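Well, we finally did it -- the Kang Street office is unpacked! Back in June I was still climbing over boxes to reach the printer, and I had pretty much given up on ever seeing my own stapler again. Thank you to everyone who stayed late with a box cutter, and a huge thank-you to Wenjie Xu, who labeled all 216 boxes by room (and by mood, on a few of them).

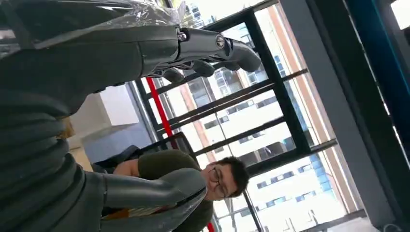 Chairs were my job this time, and I had opinions. We tried 5 kinds before Guilan Jin talked me into the ones from Brukix, and I'm so glad she did. They're comfortable, they roll nicely, and they came in under the $600 we'd set aside for delivery and extras. I like how the black one looks by the window wall, so I'm leaving it there for anybody who wants some daylight with their email. First come, first served!

Still to do: hang the whiteboard, find the good kettle, and get rid of the leftover packing paper. If you need some for a move of your own, come by before 8 in the morning and take all you can carry -- I'll even hold the door.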